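Chapter 7
Two Arms, One Cloth: The Folding Project

In this chapter you will learn
how to divide one task between two robot arms
why soft objects are harder to handle than hard ones
how to write a fold as a list of short steps
how to keep a log that another team can read

Before you start, you should have finished Chapter 6 (Moving One Arm Safely) and you should know how to open and close a gripper from the control program.

7.1 How the project began

In the spring term the robotics club of the Windville school received a letter from the club in Mukthorpe. The letter was short. It proposed a competition between the two clubs, and the task was only one sentence: "Your robot shall fold what we put on the table." Our pupils laughed when they read it, for they had already built a robot that could sort screws and another one that could draw a map of the corridor. Folding a piece of cloth is something which they do at home on Thursday evening without any thinking.

Their teacher, Janka Kubíček, did not laugh. She asked each pupil to take off a scarf or to find a handkerchief, to close the eyes, and to fold it using only two fingers of each hand. After this exercise the room was much more quiet. Some pupils lost the corner already in the first minute. Some found it again with the little finger, and she told them that the little finger was not allowed.

You should do the same exercise now, before you read further. Write down in your notebook each moment when you wanted to use a third finger, the table edge or your chin.

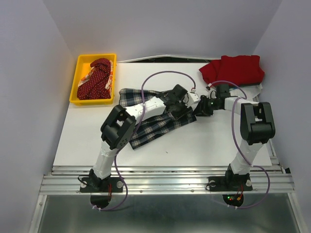 A screw has always the same shape. If the robot knows where the head of the screw is, it knows also where the point is. With a cloth this is not true. You can know exactly where one corner is and still know nothing about the other three. When you pull the corner, the rest of the cloth follows in its own way, and if you put it down and pull again, it may follow differently. Engineers say that such an object is deformable, which means that its shape changes when we touch it.

For this reason the club could not use the method from Chapter 5, where all positions were written in a table before the program started. They needed to look at the cloth, make one small movement, and look again.

7.2 Who does what

The first plan of the club was to let both arms do the same movement at the same time, like in a mirror. It is a natural idea, and you should try it too. It works well for lifting. For folding it works badly, and the pupils needed 2 weeks to accept this.

The second plan came from the group that called itself Charvát, after the street where their bus stops. They gave the arms different jobs. One arm is the holder. It keeps a part of the cloth in its place, or it waits. The other arm is the mover, and it carries a corner or an edge to a new position. After each fold the two arms may exchange their jobs, but during one fold they never do.

The rules which the group wrote on the wall were the following:

The mover does not start before the holder has reported that it is ready.
Only one gripper may go down to the middle of the table, unless the step says "both".
If a gripper closes and there is no cloth in it, the arm goes up and the step begins again.
A person's hand goes over the table only when both arms are stopped.

The last rule is the most important one. In your own class please read it aloud at the beginning of every lesson, even if you feel a little foolish.

7.3 Writing a fold as steps

A fold looks like one movement, but for the program it is a chain of short steps. In the Eltesgate notation, which we use in the whole book, every step has an arm, an action and a place. The simplest fold of a square cloth looks so:

L hold, near left corner
R grip, near right corner
R lift, low
R carry, far right corner
R open
R up
L open
L up

You will see that this list folds only the right side, and not very straight. In Exercise 3 you will improve it.
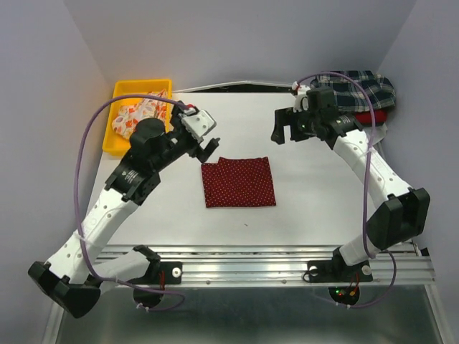

How do we decide that a fold is good? The two clubs had to agree about this before the competition, and it took more letters than all the other questions together. Mukthorpe wanted to measure the area of the finished piece. Windville wanted to look at the edges. Consider the dark red cloth with white dots: it is folded to something near to a square, and a judge who looks only at the area could be content, but along its upper side the edge is slightly uneven, with one corner flap higher than the rest. Should it lose points? In the end the clubs made a scale with a maximum of 70 points, in which the shape and the edges were judged separately. In the first trial Windville got 61, and the missing points were nearly all for edges.

7.4 The log

Each team keeps a log. For every attempt you write the kind of cloth, the list of steps, and the step at which something went wrong. Do not write "the robot failed". Write "step 4, corner slipped from R gripper". A team which reads your log next term must be able to repeat your mistake.

Write also about the attempts which went well. The pupils of Windville forgot this at first, and when they wanted to return to their best program, they could not say which one it was.

Words to remember
deformable: able to change its shape when touched
holder: the arm that keeps a part of the cloth in place
mover: the arm that carries a corner or an edge
step: one action of one arm at one place

Exercise 1. Fold a towel by hand and write your movements in the Eltesgate notation. Give the list to a classmate, who must follow it exactly and without asking you anything.

Exercise 2. Change your list so that the holder and the mover exchange their jobs after the first fold.

Exercise 3. Improve the list in section 7.3 so that the whole right edge is moved. Which arm must do more work, and can you make it more equal?

In the next section we begin with the easiest part of the task, which is finding a corner.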